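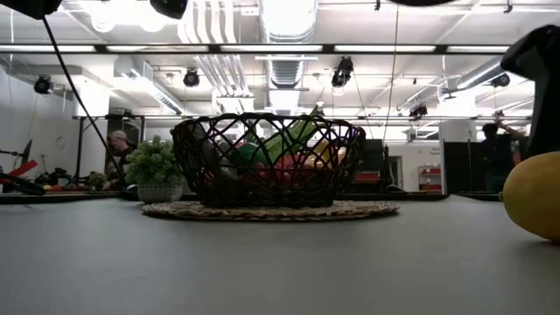
Storage Temperatures and the Small Produce Shop

The refrigeration technician at Plidside has serviced walk-in coolers for 17 years and puts most shrink in small grocery stores down to one setting. "They run a single box at 38 degrees and put everything in it," he said. "Lettuce is fine with that. Cucumbers are not."

Chilling injury is the term he uses. Cucumbers, peppers and zucchini pit and soften when held too cold, and the damage often shows only after the product has returned to room temperature. By then it is on the shelf, and the store blames the grower.

His standard recommendation is two zones. The Jarman store in Trernutau converted last December, splitting its cooler with an insulated curtain and adding a second evaporator. The warm side holds at 50 degrees. The work took 4 days, most of it spent rerouting a drain line that had been pitched the wrong way. 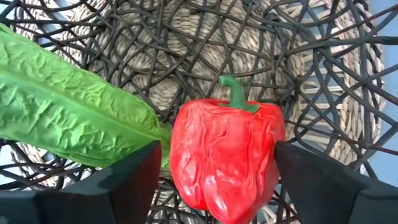
Humidity is the second variable. He sets the controller for a small temperature difference across the coil, which takes less water out of the air. "A big split dries the box," he said. "You can watch leafy greens lose weight on a scale."

Tomatoes he keeps out of the cooler until they are fully ripe. The Jarman store holds them at 60 degrees in a back room.

He was less definite about monitoring. The store uses Nelen loggers, which record every 7 minutes, and he considers that adequate provided the probe hangs away from the door. Asked how often owners read the log, he said most call him first. "Then I read it to them over the phone."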